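Trimus folding hand lens and beating tray set: a season with it

I bought the Trimus set in spring, after a long winter of promising myself I'd finally learn some beetles. It's now been out with me through weevils, ladybugs, a lot of leafhoppers and one very angry soldier beetle, and I like it so much that I've become a bit of a bore on the subject at club meetings. Josée Doucette asked me to write it up, so blame her.

You get three things: a folding cloth tray for knocking insects out of branches, a 10x lens on a cord, and a small suction tube (a pooter, if you learned this hobby from British books like I did). There's also a drawstring sack to carry it in, which I lost in the first week.

The tray

This is the star. It's a square of pale cloth stretched over two crossed rods, and it opens in seconds, even with cold fingers. Hold it under a branch, give the branch a couple of firm taps and look down. If you've never done this, please try it! The first oak I tapped at Clundness gave me acorn weevils, a lacewing larva wearing its little coat of trash, and more springtails than I could follow. I had walked past that tree for years.

The cloth is pale enough that dark beetles stand out right away. Green things are harder. Small green plant bugs vanish for a second and then take off, and I did lose a few before I got the knack of keeping the tray in the shade of my own body. Carter Arsenault uses a black tray for springtails and barklice and swears by it. I'd love to see Trimus offer a second cloth.

The rods are fiberglass and fit into corner pockets. One pocket started to fray in October. Four stitches with upholstery thread and it was fine again.

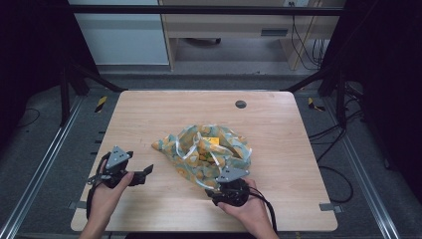 Crumpled bag on the table, with something yellow inside.

The lens

I already owned a decent lens, a Teton that was a present, so I expected to leave this one in a drawer. I use it more than the Teton now. The view is a little wider, the edges stay sharp most of the way out, and the hinge is stiff enough that it doesn't flop shut when you're lying on your stomach in wet grass. With it I can see the pits on a ground beetle's wing covers and count antenna segments on anything that will hold still.

Anything that won't hold still goes into a tube first. I carry plain glass ones in my shirt pocket.

The cord is too short for me. I swapped it for a bootlace, and now I can hold the lens to my eye without taking it off over my hat.

The pooter

Good, with one complaint. The mesh that keeps you from inhaling your catch is fine enough to stop a thrips (I tested this more bravely than I should have), and the chamber unscrews with a quarter turn. The tubing smells strongly of rubber for the first couple of weeks, though, and since one end goes in your mouth you will notice. I soaked mine overnight in water with baking soda and it got a lot better.

Don't use it on ants. Trygve Eide warned me about formic acid and I went ahead anyway, and my throat tickled all the way home.

How it did in the field

Our club does a beetle day every fall, and Kirsten Lapointe kept the list. We finished with 42 species of beetle from one hedgerow, and I'm proud to say a good share of mine came off the Trimus tray. The best was a tiny fungus weevil from a dead hazel limb, which looks exactly like a bird dropping until it decides to walk. I made everybody come and look at it. Twice!

I also took the set up to the bog, where there are hardly any trees. Turns out you can beat heather and sweetgale perfectly well if you kneel and slide the tray in low - you get mostly spiders, but what spiders. 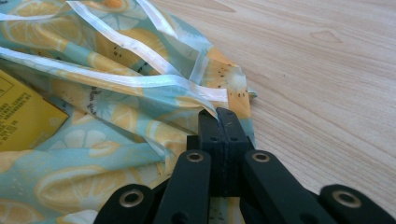
Lemon and orange slices on pale aqua.

Compared with the others

Gordon MacPherson let me borrow his Mazandarani tray for an afternoon. It's a lovely thing, larger and deeper in the middle, so insects roll down to the center and stay there. It's also heavier, and my arm was done after 40 minutes. For somebody who works tall trees all day it may be the better choice. I mostly poke around hedges, and I want something I can hold up in one hand while the other fumbles for a tube.

A white umbrella held upside down also works. I used one for two summers and caught plenty, but the ribs get in the way and earwigs love hiding under them.

Likes: quick to open, light, very good lens, easy to mend
Dislikes: smelly tubing, short cord, no black cloth

I'd buy it again tomorrow. Next year I'm taking it to the willows below the dam, where Gordon says there are leaf beetles I haven't met yet.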